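Towel Bar Placement and Folding Method in a Small Shared Bathroom
Project Report, Interior Products Laboratory
Remedios Villanueva
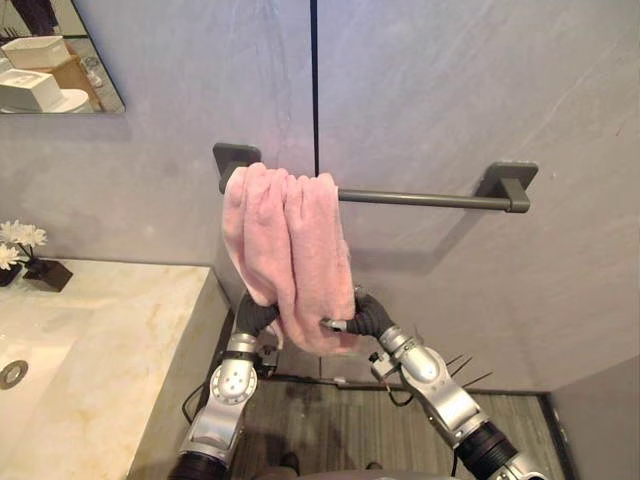
1. Background

A bath towel that is hung badly stays damp, slides off the bar, or covers more of the bar than it needs to. In a bathroom used by one person this is a minor matter. In a shared bathroom, where two people hang towels on one bar, the space each towel takes up decides whether both towels have room to dry. The project looked at how a towel should be folded and placed on a short wall bar so that it takes up half of the bar or less, does not slide, and dries between uses.

The work was done for the second-year course in household product testing. The assignment asked for a common fixture, a common load, and a procedure that another student could repeat with ordinary tools. A towel bar was chosen for the fixture. The tests were run on a mock wall in the laboratory, with no shower or other source of steam nearby. The effect of this on the drying results is discussed in Section 6.

2. Fixture

The bar is a dark gray metal bar with a matte finish, held by a square mount at each end. Each mount has a short post that carries the bar away from the wall. The wall is pale gray, in large panels with a mottled, stone-like texture.

The mounting height was left as the bar was originally installed. Raising and lowering it was considered during planning, but every change would have meant new holes and patching, and the course schedule did not allow for it. Height is therefore a fixed condition in this report and no recommendation is made about it.

Both mounts were checked for play before the first test and again after the last. The check was done by hand, by pulling down on the bar close to each mount and watching the edge of the mount against the wall. No movement was seen on either occasion.

3. Towels

Two types of towel were used. Type A is a plush towel in light pink, sold under the name Tovness. Type B is a flat waffle-weave towel sold as Nestodness. All towels were washed before the first test without fabric softener and dried flat. Washing first matters for the plush towel in particular. A new one has a slick surface from the factory finish and slides more easily than it will after washing, so a test on unwashed towels would give a result that holds only for the first week of use.

No attempt was made to match the towels by weight. They were bought as a person would buy them, by listed size, and the weights came out different. The plush towel was the heavier of the two when dry and by a wider margin when wet.

4. Procedure

4.1 Folding

Three ways of folding were compared.

Fold 1, single drape. The towel is hung open over the bar with no lengthwise fold.

Fold 2, half fold. The towel is folded once along its length, so that the long edges meet, and is then hung over the bar.

Fold 3, third fold. The towel is folded along its length in thirds and then hung over the bar.

In each case the towel was hung with its lower ends level, and then again with the front end lower than the back end. The second arrangement will be called uneven hanging. It was added after the first session because level ends turned out to be rare in practice. A towel pulled down from one side and put back in a hurry almost always ends up uneven.

4.2 Placement

The towel was placed on the left half of the bar, with the outer fold close to the left mount. The right half was kept free for the second towel. A strip of paper tape on the wall under the bar marked the midpoint during measurement and was removed between sessions to keep it from marking the wall.

Once the towel was over the bar, the front layer was taken at the bottom and drawn straight down until the cloth on top of the bar lay as flat as it would go. This step is called setting in the rest of the report. The pull has to be vertical. Pulling toward the room lifts the cloth off the bar and leaves folds along the top.

4.3 Slide test

After setting, the lower front edge was tugged once, lightly, and released. A towel passed if it stayed on the bar and failed if it came off. A towel that shifted but stayed on was recorded as a pass with a note. A total of 204 tugs were recorded across both towel types, all folds, and level and uneven hanging.

4.4 Drying test

Each towel was soaked, spun in a household washer, weighed, and hung. It was weighed again at fixed intervals over 36 hours. The laboratory fan was off and the door was closed. The final weight was compared with the dry weight taken before soaking.

5. Results

5.1 Space on the bar

Fold 1 failed the space requirement for both towel types. The open towel crossed the midpoint mark and left too little bar for a second towel. Fold 2 met the requirement for the waffle towel every time. For the plush towel it met the requirement only when the towel had been set properly. Without setting, the cloth bunched where it crossed the bar and the folds spread sideways over the mark. Fold 3 met the requirement for both types in all cases.

5.2 Sliding

With level ends, both towels passed nearly every time, and the type of fold made little difference. With uneven ends the results separated. The waffle towel failed more often than the plush towel under the same tug. The pile of the plush towel appears to hold against the matte finish of the bar, while the flat weave has less to catch with. Fold 3 gave the fewest failures for both types, as the extra layers press against each other and resist being pulled one at a time.

A few of the failures with Fold 2 came from the inner layer slipping first. The outer layer stayed on the bar for a moment and then followed. This could be reduced by turning the folded edge toward the mount and the open edges toward the center of the bar.

5.3 Drying

The waffle towel reached its dry weight in Fold 2 within the test period. In Fold 3 it was close to dry weight, with the remaining dampness in the middle layer near the bar. The plush towel in Fold 2 was dry at the ends and slightly damp along the top. In Fold 3 it was clearly damp along the full length of the inner layer at the last weighing, and there was a faint smell.

Bunching also had an effect. Plush towels that had not been set kept moisture in the folds on top of the bar longer than towels that had been set. The difference could be felt by hand before it showed on the scale.

6. Discussion

Fold 3 is the best of the three for space and for sliding, and the worst for drying. For a waffle towel the drying penalty is small enough to accept. For a plush towel it is not, and Fold 2 with careful setting is the better choice.

Setting proved more important than expected. It was added to the procedure to make the measurements repeatable, and was not one of the variables in the original plan. It takes a few seconds and improves both bar space and drying for thick cloth. It should be treated as part of hanging the towel.

The drying results are likely to be better than those in a real bathroom. The laboratory air was dry and no one was showering in it. A repeat of the drying test in February, with heating on and windows closed, was discussed with the course staff but falls outside this report.

The slide test depends on the hand of the person doing it. All tugs in this series were made by the author, which keeps them consistent with each other but makes them hard to compare with anyone else's. A small weight on a cord, clipped to the lower edge and dropped from a fixed height, would be an improvement. A 100 gram weight was tried briefly with a Cantero spring clip, but the clip left marks in the pile and slipped off the waffle towel.

7. Recommendations

For two users sharing one bar of this kind:

Fold plush towels in half along the length. Fold waffle towels in thirds.
Keep the folded edge next to the mount.
Draw the front layer straight down until the cloth on the bar is flat.
Level the lower ends before letting go.
Open a plush towel fully once a day if the second user is away and the whole bar is free.

8. Materials and Records

Weighings were made on a Cunitz kitchen scale with the towel in a plastic tub, the tub weight subtracted. The scale was zeroed before each reading. Handwritten record sheets for the slide and drying tests are kept in the laboratory binder under the author's name, along with the washing log and the receipts for both towel types.

Submitted July 22, 2019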